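Teleoperators wanted - paid sessions, Fitcombe site

Rillora is after people to drive a robot by hand. No robotics background needed. Steady hands, patience, can follow a written task sheet. Casual contract to start, could go longer.

What the job is

You wear the headset and the gloves, the robot copies your arms and fingers, and we record it. Each recording is one go at one task - we call it a demo. The learning team trains on the demos later, so how you move matters more than how fast you move. Current tasks are all on the belt line. Picking parts off a green conveyor, sorting into blue bins, some handing over from one hand to the other. The parts are small and some are awkward shapes. You'll get sick of the black ones, dark on dark is hard to judge in the headset. Comes with practice.

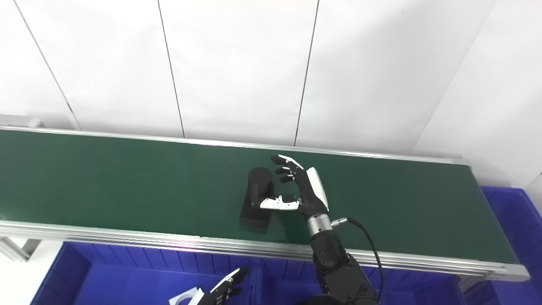

Page last changed: 2023-05-23

Two kinds of work on offer. You can put down for one or both.

Remote control (most of the shifts)
Headset and gloves, seated, arms free. You see what the head camera sees and not much else. No depth to speak of for the first day or so. Expect to overshoot, everyone does. Sessions run 55 minutes then a proper break, off the headset, no exceptions. Maximum of four sessions in a shift.

Hand guiding (fewer shifts)
Standing beside the arm with the joints let go, moving it through the task yourself. More physical. The forearm is heavier than it looks and you'll be holding it at about chest height. Closed shoes, no rings or braclets, hair tied back. Tell us if you have a bad shoulder, we'll put you on the remote side instead.

What a good demo looks like

Come in from the side with the hand already open. Line up before you close. Thumb in front of the part, fingers over the top, then squeeze. Keep the other hand low and out of the way unless the sheet says to use it. Don't drag the part along the belt to get a better angle - back off and come in again. If you fumble, finish the demo anyway and mark it as a fumble. We keep those. What we can't use is a fumble marked as clean.

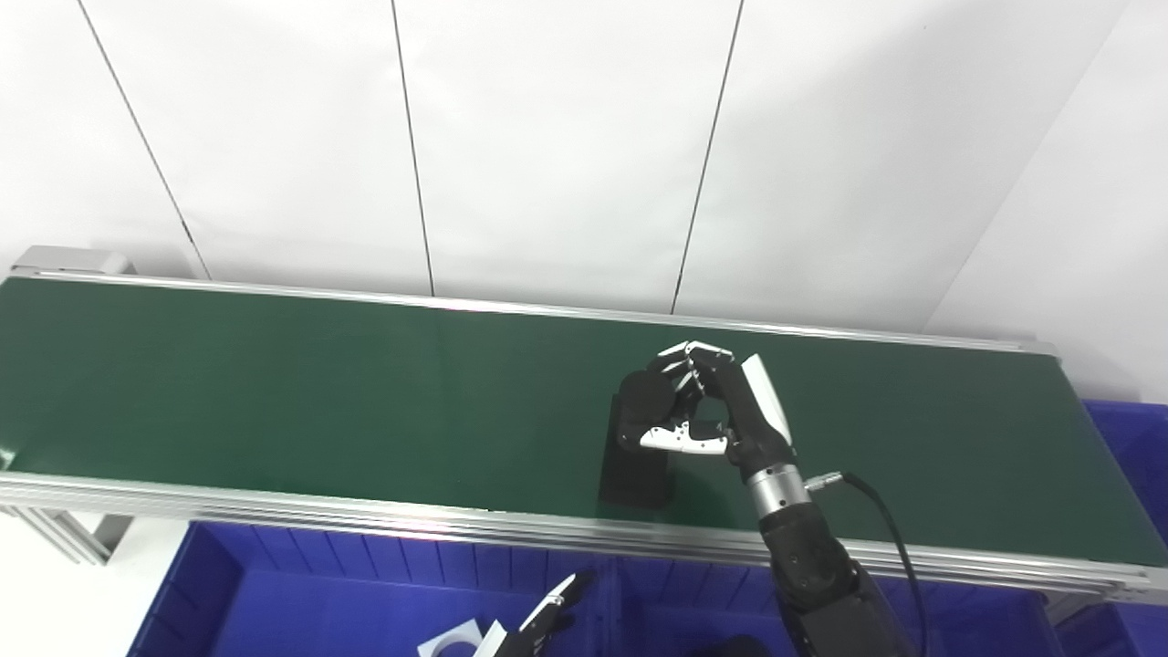

Right hand over a block on the belt, thumb across the front.

Who we want

- 18 or over, able to work in Canada
- comfortable in a headset (we do a short trial, if you feel ill you stop and still get paid for the trial)
- fine with repetition. Really. One task might be 300 demos before we swap the sheet
- able to read and write plain English for the labels, spelling not marked
- good colour vision is handy but not required, ask us
- glasses OK, most frames fit under the headset, bring contacts if you have them

Handy but not needed: piano, sewing, dental or lab work, gaming, crane or digger operating, sign language. Left handers very welcome, we are short.

Not for you if you want to write code. That's a seperate posting with the Feretine group, see the careers page. We do not move people across mid contract.

Training

Paid, same rate as shifts. First day is safety, the stop button, and getting the gloves calibrated to your fingers. Second day you drive with Aitana Miranda sitting next to you. After that you record on your own but there is always a floor lead in the room with a hand on the stop. Nobody runs the arms alone, on either kind of work.

Software is Vaher, our own recording tool. Foot pedal to start and end a demo, three keys for the label. Takes ten minutes to learn. It crashes now and then. Write down the last demo number, call the lead over, carry on.

We have 896 demos on the current sort task and want a lot more, from more people. Different hands do the job differently and the model needs to see that. So don't try to copy the person before you.

Shifts and pay

Mornings or afternoons, you choose when you apply and we try to stick to it. Day shifts only, no nights. Pay rate is in the reply we send you, it depends on which of the two kinds you sign up for. Paid every second week. Parking free, bus stop at the gate. Kitchen with a microwave, fridge is small.

Recordings cover the robot's cameras, joint positions and glove data. No microphone, no camera on your face. You sign a consent form on the first day, and you can ask Sarita Sachdeva for a copy beforehand if you want to read it at home.

How to apply

Use the form on this page or leave a note at the Fitcombe front desk, attention Geeta Yadav. We need:

- your name and a phone number that gets answered
- remote, hand guiding, or both
- mornings or afternoons
- which hand you write with
- a line or two on anything you do with your hands, work or hobby
- glove size if you know it (S to XL, we have nothing smaller right now, sorry - more coming in October)

No cover letter. Resumé optional. Trials are booked in the order forms come in, and we'll call you either way. Bring photo ID to the trial.

Questions on the equipment or on access (ramp, lift, seating) go to Tamás Veres through the same form, pick "site" in the dropdown. The rest to Geeta.

Form stays open untill the places are filled.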